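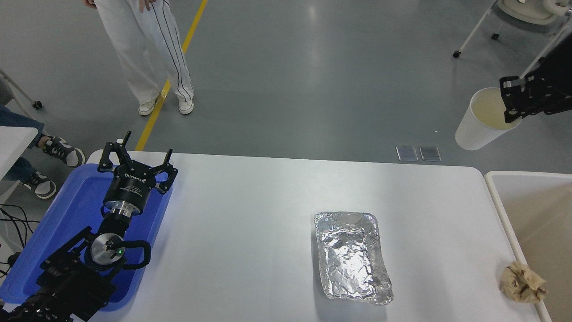
Friday. The cup in the right-hand gripper, foil tray in the middle of the table.

Up at half five, bus late, in the building by seven. I went down to the test room first because Troels wanted somebody from the canteen there while they ran the table clearing, and Hrefna had put my name down without asking me. I didn't mind. It meant missing the delivery.

They do the same few things over and over. A cup, a foil tray, a bit of brown paper screwed up the way people leave it. The two arms come in over the table, one from the left and one from the right, and the blue tray sits at the left end. I have cleared tables for Porkero for years and never thought of it as being made of steps, but Troels has it written out as steps, and he asked me which one I do first. I said the cup. He asked why and I had to think. If you leave the cup you knock it, so you take the cup. He wrote that down.

He also asked what I do when there is something left in the cup. I said I tip it away before I stack it, and I can tell from the weight as I lift it whether there is anything in there. He said weight was something they could use and went off to talk to So-ying about it. I was quite pleased with that and then a bit less pleased, walking back up.

Lunch was 200 covers, which is normal for a Friday. I had Kári with me and we were short one person, as we have been since Easter. The post has not been advertised. When I asked Hrefna about it again she said they were holding it until they know what Kako will do, Kako being what they call the whole system, arms and software and all. So it has already changed something up here, before it has cleared one real table. There are two of us doing the work of three and the third wage is being kept back for a machine that is downstairs practising.

I said that to Hrefna more or less in those words. She took it well. She said nobody's hours would be cut this year and she would put it in writing if I wanted. I said yes please, in writing. 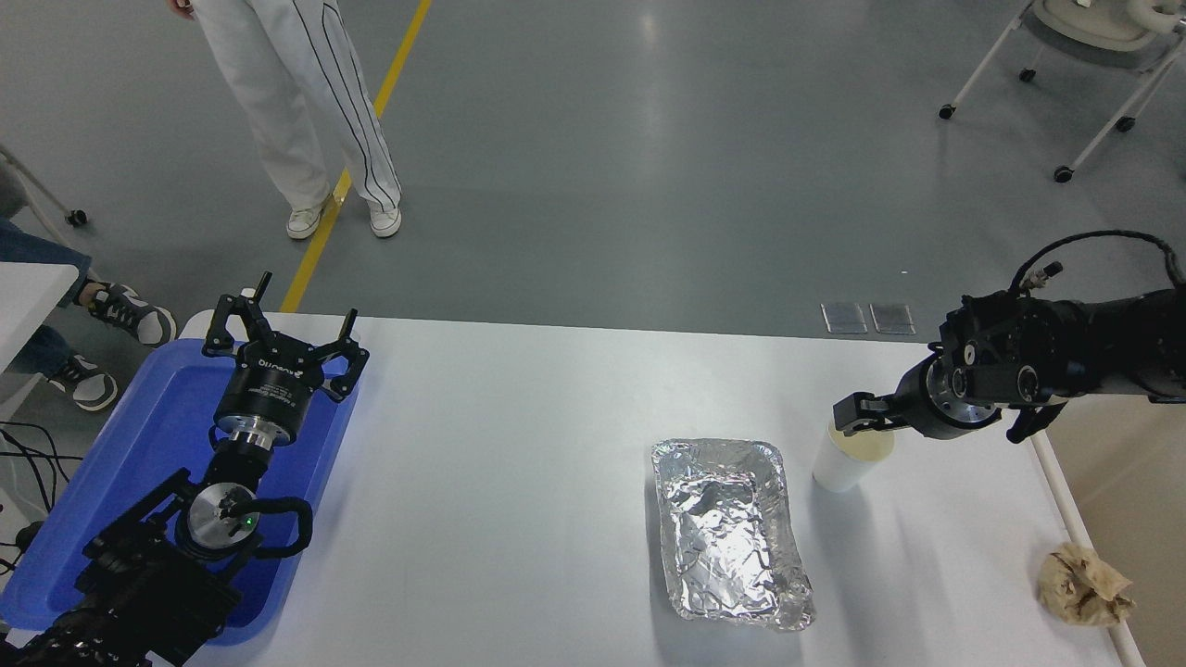 Kári sees it differently from me. He is 22 or so and he would like to be trained on it. There will be 2 places on the course Siteo runs, and the people who do it will look after the arms during service: restart them, swap the grippers over, sort out whatever has got stuck. It is a grade up. He asked me if I was putting in for it and I said I hadn't decided. He said he would not go for it if I wanted it, and I told him not to be daft, there are two places.

What bothers me is the clearing itself. I don't love it, and my wrists would be glad to see the back of it. But it is when I see people. Þröstur from accounts always leaves her crusts and always has something to say about the soup. I know who hasn't been eating much, and I know who has a new job before their manager does. If I am stood behind a rail watching an arm pick up a cup I don't suppose I'll hear any of that. Kári says I would have more time to talk. Maybe. At the place I worked before this they brought in self-service tills and said the same, and what I got was more tills to mind.

On the useful side, So-ying came up at two and sat with us while we had our break. She wanted to know what goes wrong at the end of a service, and she didn't hurry us. We told her: foil stuck to the table with sauce, paper that has gone soft, lids pushed inside cups, napkins stuffed in the glasses. Kári did most of the talking. She said they had been using a small set of rubbish and it sounded as if they needed worse rubbish. I said she could have a bag of ours any day of the week. She is coming for one on Monday.

She also told us the trial upstairs will be one table only, near the far door, for 12 weeks. We clear everything else as usual. Troels had let me think it would be the whole back row. I asked who wipes the table after the arms have cleared it and she said that was still us. So we will be walking over there with a cloth anyway. I have asked for the wiping to be counted when they work out the time saved. She said she would raise it and I believe her.

Left at four. Bus full. Rang Mum, who asked if the robot had taken my job yet, and I told her it had asked me how to do it.

Feet sore. Had the leftover fish pie. The course form has to be in by the end of June, and it's on the fridge under the magnet with my name filled in and nothing else.

Need to get wrist supports, the old ones have gone at the Velcro. Also ring the dentist.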